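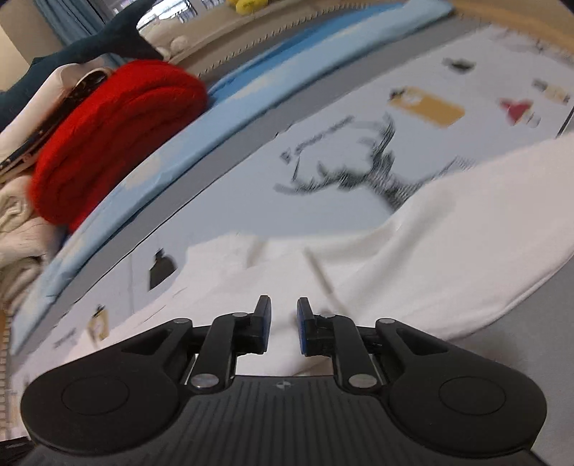 Hand-held gripper, T-shirt on the table, blue pads

From: Orvokki Hirvonen
Date: 2019-12-22
Subject: Re: Trellik gripper, worth it for fabric?

Hi Cirilo and everyone,

Cirilo Hinojosa wrote:
> We're thinking of ordering the Trellik hand-held kit for our
> laundry folding work. Has anyone used it on clothes? The
> Dizon one we have now is hopeless with thin cotton.

Yes, and I'm happy to go on about it (Sirkka will tell you I already do!). We've had ours since March and I've done most of my shirts with it, the printed white one with the antlers more than any other, so I feel we know each other pretty well by now.

The blue pads are what sold me. They get hold of a single layer of T-shirt fabric far better than I expected, and knitwear is easier still. A loose fold is a good place to start, just come at it with the fingertips open and close slowly. Where I still struggle is drawstrings and other thin strings, which like to slip out sideways.

We paid 417 for the kit and another 62 for spare pads, and I'd get the spares right away, as ours were looking tired after 50 hours or so of folding. It does get heavy in the wrist too, so take breaks!

Jarmo has the Cindia version and likes it for towels. Jarmo, would you chime in?

Warm wishes to all,
Orvokki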